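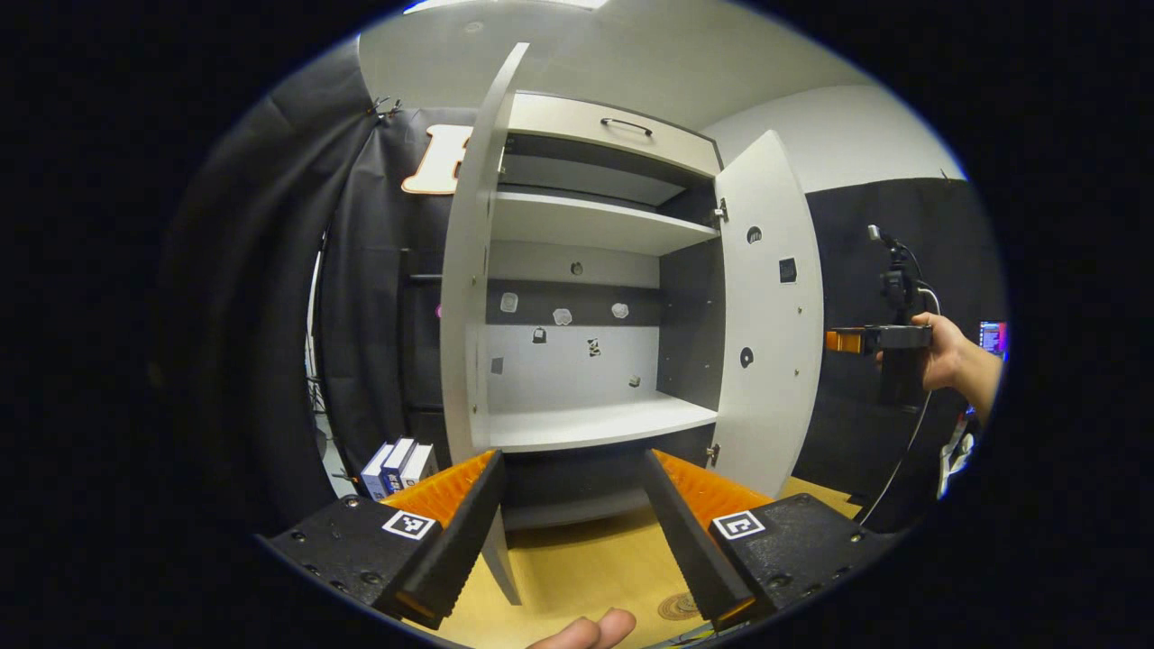

White cabinet, black bar handle on the drawer, both doors open.

Subject: Re: [pantry-list] Moving dry beans out of the basement – do they really get too old?

On Monday the list member in Buenaventura wrote:

> I inherited my aunt's bean shelf, and it is a LOT of beans. Mostly
> pintos and a big white one she called Clollik, plus a few jars with
> no label. Some of them have been down in the basement so long that
> the lids have rust on them. I cooked a pot of the pintos last weekend
> for most of the afternoon and they were still like gravel. My
> neighbor says old beans never soften and I should throw out the
> whole lot. My sister says add baking soda. Are they any good for
> eating? For planting? And where should I keep the ones I save? The
> basement is damp in June and the kitchen gets warm.

Oh, I'm so glad you asked this, because I love old beans and I will talk about them to anyone who stands still. Please don't throw out the whole lot yet!

First, the gravel pintos. Your neighbor is partly right. Beans that have sat for years somewhere warm and damp get what people call hard-to-cook, and once they're far enough gone, no amount of simmering fixes them. But there's a long stretch before that where they're just slow and stubborn, and a good many of those can be rescued. Two things to check before you give up on a jar:

What's your water like? Ours is very hard, and for years I blamed the beans. Then I cooked the same jar at my mother's house, where the water is soft, and they were tender before we had the cornbread mixed. If your kettle gets a white crust, buy a jug of distilled water and try one pot with it.

Did anything sour go in early? Tomatoes, vinegar, lime juice, even a good slug of molasses will hold the skins firm. Put those in at the end, when the beans are already soft enough to mash against the side of the pot.

Salt is fine, by the way. I know we've had this argument on the list before and I know which side some of you are on – but I soak in salted water overnight and the skins come out much nicer for it.

Your sister is right about the baking soda too. I use a quarter teaspoon to a pound of beans, in the soak, and then I drain and rinse. More than that and they start to taste like soap. If you have a pressure cooker, bring it out for the oldest jars. I did a batch of very elderly navy beans that way and they made a lovely thick soup. They'd never have held their shape for a salad, but who cares, it was soup weather.

If you ever get kidney beans in the mix, or anything red you can't name, please give them a proper hard boil for at least ten minutes before they go into a slow cooker. Raw and undercooked ones can make you really sick. I'd treat the unlabeled jars the same way. And anything that smells musty, or has fuzz or webbing or little round holes in it, goes in the trash, not the soup. Look at the undersides of those rusty lids as well.

Now, planting! This is the part I got excited about. Clollik is a name I had only ever seen in this list's old swap notes, where somebody in Parnov was offering it as a pole bean, white, good for baking. I went back through my saved digests last night and found it in number 169, and then again in number 300, where a different person asks if anyone still has it. I don't see that they ever got an answer. So you may be sitting on something people have been wanting for a long time.

Don't cook those until you've tested them! It's easy. Take ten beans, lay them on a damp paper towel, roll it up, slide it into a plastic bag left partly open and keep it someplace warm. Look every couple of days and keep the towel damp. Good fresh seed will be up in a week. Old seed can take two, so be patient with it. If even one or two out of ten put out a root, you can grow them on and have fresh seed by fall. Pot up the ones that sprout, they really do grow if you're gentle with the root.

For comparison, the oldest seed I ever got up was a little brown bush bean called Fukier. I put in 21 of them and got four plants. From those four plants I picked 319 dry beans (yes, I laid them all out on the dining table and counted, it was raining). I've been growing it ever since and it makes the best gravy of any bean I know.

On where to keep them – I'd get them out of that basement. Damp is worse than age. For eating, a closed cupboard on an inside wall is good, away from the stove and the dishwasher. Glass jars with tight lids, dark if you can manage it, and oldest at the front. Sun on the jars fades the colors and I think it toughens the skins too, though I couldn't prove it to you.

For seed, make sure they're properly dry first. The old test is to hit one with a hammer on the sidewalk. If it shatters, it's dry enough. If it squashes, spread them on a screen for another couple of weeks. Once they pass, they can go in a sealed jar in the fridge or the freezer. When you take the jar out, let it come up to room temperature before you open it, or you'll get water beading on the seed.

And write the name and the year on every single jar. On the jar, not the lid, because lids get swapped. I have one gorgeous purple speckled bean that I'll never know the name of for exactly that reason.

If any of the Clollik sprout, would you post to the list? I'd happily trade you a packet of Fukier for a few once you have enough to spare. No hurry at all, next year or the year after is fine.

Also, did your aunt leave any recipes with the jars? If she baked the white ones I would love to know what she put in with them.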